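Daltano Handling Programme: Hand-Held Gripper Maintenance
Progress report to Gestbridge
Prepared by Thilini Barua, Imley Workshop
2024-03-20

1. Work completed
The gripper tool was returned to service after replacement of both finger pads. The previous pads had hardened at the tips and were letting thin packs turn during lifting. All frame screws were removed, cleaned and refitted, and the opening width was reset against the gauge supplied by Skála. The tool has since completed 668 grips, of which 76 were repeated owing to poor alignment at the start.

2. Maintenance routine
Pads are wiped at the end of each session and inspected for lifting edges. Screws are checked weekly. The camera mounting is examined at the same time and its lens cleaned with a dry cloth. A written log is kept at the workshop and may be inspected on request.

3. Expenditure
Spending on parts to date stands at 727 pounds. A further 200 pounds is requested for spare pads and one replacement finger. No other change to the budget is sought.

4. Checks on soft packaging
Soft packs remain the most demanding items, as excess closing force creases the wrapping. The closing stop will be adjusted in small steps and each setting recorded.
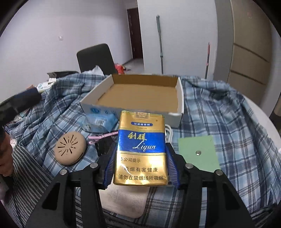 Figure 1. Soft cigarette pack held upright between the ribbed blue finger pads, with creasing in the foil.

5. Next period
The stop adjustment will be completed first, followed by a second inspection of pad wear. A full account of both will be submitted in September.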